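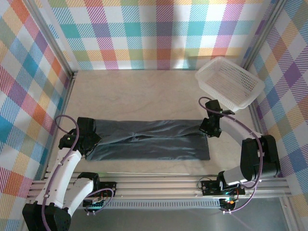 Why does the planner want both grasp points before it moves either arm?

Once two grippers hold the same piece of fabric, the arms are no longer independent. A path that is fine for the left arm may ask the right arm to be somewhere it can't reach, so both paths are solved together, with the distance between the grippers as a limit.

Week 6 notes, Cloth Handling in Software
Amerley Korletey, with corrections by Silvan Reisinger (there were many)

Last time we left the Stidex planner treating cloth as a rigid board. It was very happy doing so. Cloth has other ideas, and a wrinkle is one of them.

Terms for today

Span: straight-line distance between the two grippers.
Slack: cloth length between the grasps, minus span. Negative slack means your length estimate is wrong or you now own two cloths.
Stale grasp: a grasp point computed from an old camera image. It looks exactly like a good one in the log.

The loop

Read both joint states. Compute span. Compare it with the limit from perception. If it passes, send the next pair of waypoints with one shared time stamp. If it fails, stop both arms - both, please, see last October's lab reports.

A gathered fold makes the cloth look shorter than it is. Perception reports the visible length, the planner believes it, and you get a timid robot that won't pull anything flat. Odoi's fix is to raise the limit a little at a time while watching motor current. Silvan thinks this is cheating. It is in the homework.

Homework, due 07/12/2021

Replay log 693 in Tralusdale and find the first stale grasp. Problem 2 asks for a plot of slack over time. Label the axes.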